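4.2 Where the bricks come to rest

It is tempting, when writing about children's construction play, to hurry past the table itself and go straight to the towers and garages and zoos that get built on it. We did this ourselves in our first round of visits, and it took a patient remark from Lacey Catterall, who was coding the sorting sessions at the time, to slow us down. Her point was that a good deal of play takes place before anything is joined to anything else -- a brick is taken from the tray, looked over, set down, and left for a while among its neighbors -- and that our coding sheet had no column at all for bricks that were merely lying about.

We added one in November, and we are very glad we did. Over 30 sessions at the Mabuza playroom we logged 2,138 placements, and of these 435 were what we came to call resting bricks, meaning bricks put down loose on the tabletop and not touched again for at least 11 seconds. Children seemed to treat these as a kind of waiting room between the tray and the model. Some went back to the same resting brick several times before using it, and one girl, who was otherwise very quick, liked to keep her next few pieces close by her elbow and would talk to them a little.

Resting bricks were coded for color, size, distance from the tray, and which way up they lay (Figure 3). The last of these gave us more trouble than we had expected.
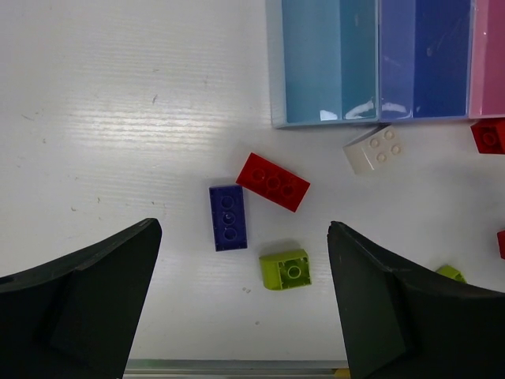
Figure 3. Loose bricks on the white tabletop near the storage tray. The lime green brick at center right lies with its hollow side up; the white 2x2 brick has its studs up.

Two coders will agree happily enough that a brick is red, but a brick leaning on its neighbor is another matter, and we spent a whole afternoon on the question of leaning bricks alone. In the end we settled on three codes, for studs up, hollow side up, and on its side, and let the leaning ones go by whichever face was nearer the ceiling. Lacey kept a short list of the awkward cases, and we went back over every one of them together before the totals were drawn up.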